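How to sort a drawer of small boxes into one tray

Every house has a drawer where small packets go to be forgotten. Ours held sticking plasters, half a tube of something for itchy elbows, a spare toothbrush, three sachets of a drink I bought when I thought I might take up running, and a bottle with a label so faded it could have been anything from eye drops to vanilla. My sister-in-law Raelene Cartwright opened it in January looking for a bandaid and asked if we'd been burgled.

The fix is a shallow tray and one evening. Mine took from 9 pm until I lost interest, with a break for toast.

What you need

A clear plastic tray with low sides. Clear is better than coloured, as you can spot things from the side when the drawer is only half open. Measure the drawer first. I didn't, and the first tray I bought now lives in the laundry holding pegs.

A table with nothing you care about on it. A few blank cards. A pen that works, which in our house was the hard part.

Step 1. Tip everything out

All of it, including the fluff. Check the dates on anything you'd swallow or put on your skin and set the expired stuff aside. Old medicines go back to the chemist, where they'll take them without commentary. I found a packet that predated our marriage.

Step 2. Put the long things in first

Long, narrow packages are the bullies of any tray. Lay the longest one flat along a side wall, running the same way as the tray, and let it have that strip. If you leave it until last you'll end up propping it diagonally across everything else, and then the drawer won't shut, and then you'll be back where you started with a nicer container.

Step 3. Flat packets next

Set these beside the long one with their labels facing up. You want to be able to read the front without picking anything up. If two packets are the same, stack them with the older one on top.
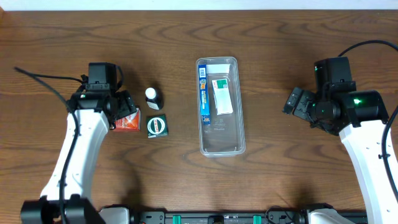 Small boxes and bottles can wait on the table beside the tray while you work out where they belong. Resist the urge to drop them into the gaps. A squat box will usually fit, but stand a bottle up and check it against the height of the drawer before you commit – if it has to lie down, make sure the cap is done up properly. I speak as someone who once had a drawer that smelled of eucalyptus until spring.

Step 4. Add a card

A plain card laid flat across one end of the tray is enough for a list of what's in there. I write in pencil. My husband suggested a spreadsheet and was given the expired sachets to take to the bin.

Step 5. Leave some room

A tray packed to the edges looks marvellous for a day. Then somebody buys throat lozenges. Keep a gap wide enough for one more box, and when that gap fills up, something has to go.

Keeping it that way

Slide the tray out every few months and check the dates again. Keep anything medicinal well out of reach of children, tray or no tray; our drawer has a latch that defeats most adults as well. Raelene has been back twice since and still can't open it.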